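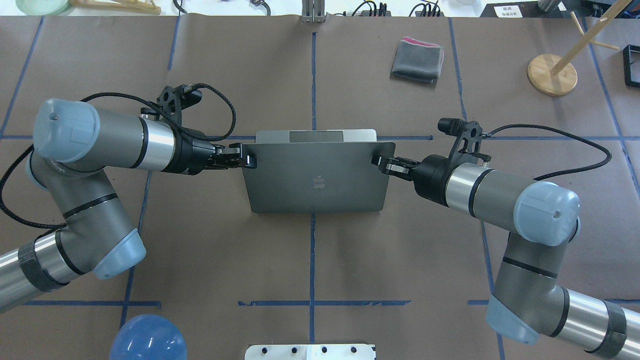 Issue 42

Cetasow Kart Circuit
Track and paddock safety inspection, with comments
Inspected January 21, 2024, by Renato Umali (lead) and Marilou Bañez
Medical items checked by Charito Umali
Circuit operator: Vidis Karting

Ratings used on this sheet
OK — meets the circuit license conditions.
WATCH — usable, check again at the next inspection.
FIX — must be put right before karts run.
N/A — does not apply to this layout.

The long layout was inspected, run clockwise. The short layout uses the same items except where noted. Walking inspection done with the track closed and cold.

1. TRACK SURFACE

1.1 Surface free of loose stone, oil and standing water
WATCH
Start straight and first corner clean. Fine gravel on the exit of the Silo hairpin, carried on by karts running wide. Sweep before the first session and again at lunch.

1.2 Cracks and patch repairs
OK
The June patch at the bottom of the hill is holding. Edges are flush. A new hairline crack runs from it toward the inside curb, too narrow to take a coin.

1.3 Curbs fixed and undamaged
FIX
One section on the inside of the Silo hairpin moves when stepped on. Two anchor bolts are gone and the others turn by hand. Short layout is not affected.

1.4 Painted lines, grid boxes and pit exit line
OK
Grid boxes repainted. The pit exit line is worn on the driver's left but can be read from a kart seat.

1.5 Drains clear
WATCH
Grate behind the third marshal post half full of leaves. Cleared by hand during the walk. The pipe below it was not checked.

2. BARRIERS AND RUN-OFF

2.1 Tire walls bolted and belted
FIX
The wall at the end of the back straight has come apart at one joint. The belt is sound, but the straps behind it have stretched and the stacks lean away from each other when pushed. Re-strap over a length of 6 meters. Do not fill the gap with loose tires.

2.2 Plastic barriers linked and filled
OK
The Bravum blocks on the outside of the first corner are linked at every joint. Fill level checked through the caps. One cap is missing at the downstream end and has been taped over. Replacement is on order.

2.3 Run-off areas level, no ruts or posts
WATCH
Grass on the outside of the esses is soft, with a rut where the recovery quad has been going in and out. A kart going off sideways there could dig in. Roll it when the ground dries, and move the quad's entry point to the gap by the post.

2.4 Spectator fence
OK
No holes, no loose ties. The gate by the snack bar was padlocked, as it should be. The key was in race control.

2.5 Minimum distance from track edge to parked vehicles
OK
Cones out along the perimeter road. Last time a Mangubat team van was parked inside them. Clear on this visit.

3. MARSHAL POSTS AND SIGNALS

3.1 Each post protected from the direction of traffic
OK
All posts have barrier in front and a way out to the rear.

3.2 Flags complete and in good condition at each post
WATCH
Full set at every post. The yellow at the hairpin post is faded and looks close to white in low sun. Rommel Rivera has a spare in the clubhouse and will swap it.

3.3 Warning lights work from race control
OK
Tested from the desk with Marilou Bañez walking the track. Every panel came on and cleared.

3.4 Radios
FIX
The radio for the pit exit post would not hold a charge. It went dead during the check and again after a change of battery. The pit exit cannot be run by hand signals on a race day, so another handset is needed before karts go out.

3.5 Fire extinguishers at posts, in date, pin and seal in place
OK
All in date. Brackets tight. The one at the start line gantry had been hung back to front with the gauge hidden. Turned around.

4. PIT LANE AND PADDOCK

4.1 Pit entry and exit clear of obstructions
OK

4.2 Fuel kept only in the marked area, in closed metal cans
FIX
A plastic can with no label was found under a work bench in bay 18. It smelled of fuel. The bay's user was told to move it and did so. Rated FIX and not WATCH as the same bay was written up at the last inspection. The operator is to confirm in writing that the user has been given the fuel rules.

4.3 No-smoking signs at fuel area
OK
Two signs, both readable from the paddock road.

4.4 Electrical leads off the ground or covered
WATCH
The cable ramp across the scrutineering lane has lost its lid for one section. Tape is not enough here, karts on trolleys go over it all day.

4.5 Kart stands and trolleys provided by the circuit
OK
Seung-woo Jin has welded the rental stands that were bending. Checked with a rental kart on each. No movement.

4.6 Noise meter and scales
N/A
Both away for calibration. Race meetings need them back. Rental sessions do not.

5. MEDICAL AND RECOVERY

5.1 Medical room clean, heated and unlocked
OK
Stretcher, blankets, collars and burn dressings present. Eye wash is in date.

5.2 Ambulance route to all parts of the track
WATCH
The inner gate opens, but it drops and has to be lifted over the concrete. One person can do it with effort. Rehang the gate.

5.3 Recovery quad
OK
Starts from cold. Tow strap replaced. Brakes tested on the hill.

5.4 Emergency numbers and site address posted
OK
Posted in race control, the medical room and the clubhouse. The clubhouse copy still has the old gate code on it. Charito Umali corrected it in pen.

6. RENTAL KARTS (SAMPLE CHECK)

6.1 Brakes
OK
One kart had a long pedal. It was taken out of use and the line was bled while we were there.

6.2 Chain guards, side pods and rear bumpers
OK
Side pods are scuffed through the paint. No splits.

6.3 Helmets
WATCH
Three small helmets have liners that have come loose at the back. Set aside in the office. With those gone, the circuit is short of the smallest size for school groups.

6.4 Seats and steering
OK

ACTION LIST

1.3 Hairpin curb — replace bolts, test by standing on it. Vidis Karting.
2.1 Back straight tire wall — re-strap. Vidis Karting, photos to Renato Umali.
3.4 Pit exit radio — replace handset. Rommel Rivera.
4.2 Fuel can, bay 18 — written confirmation. Vidis Karting.

The long layout stays closed until 1.3 and 2.1 are signed off. The short layout may be used for rental sessions once 3.4 and 4.2 are closed, with the back straight blocked off by the Bravum blocks kept at the clubhouse end.

The record fee for a repeat visit is $100, payable by the operator. Items rated WATCH do not need a repeat visit and will be looked at when the curb is rechecked.

Signed: R. Umali, M. Bañez
Received for the circuit: R. Rivera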